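Taming cables at the workbench

A pale tabletop is my favorite trick! A black cable or a dropped screw shows up right away.

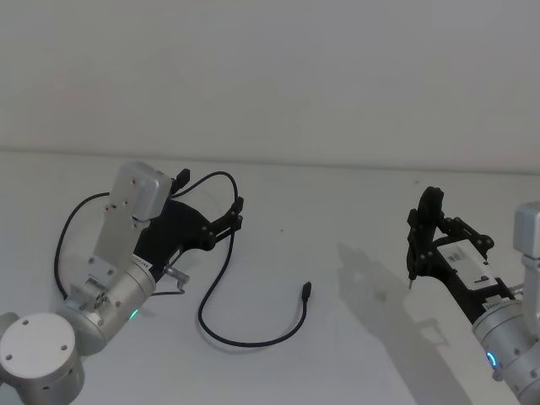

Loose ends first

Let a cable fall in wide, easy loops before you tie it, and keep the plug where you can reach it.

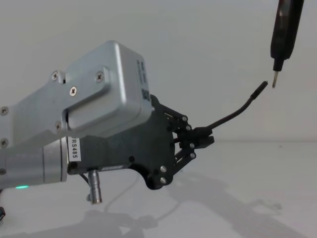

SCREWS & SCREWDRIVERS

Match the tip to the screw head, always. Start every screw by hand!

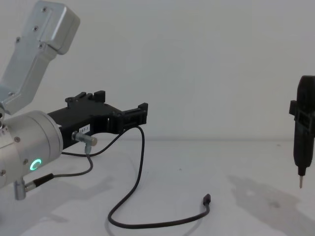
How tight should a cable tie be?
Snug enough to hold, with room for the cable to slide a little.

Filed under: Workshop, Small Fixes

Comments

Engelbert Hollenstein: Love the wide loops!

yeom69: doing this tonight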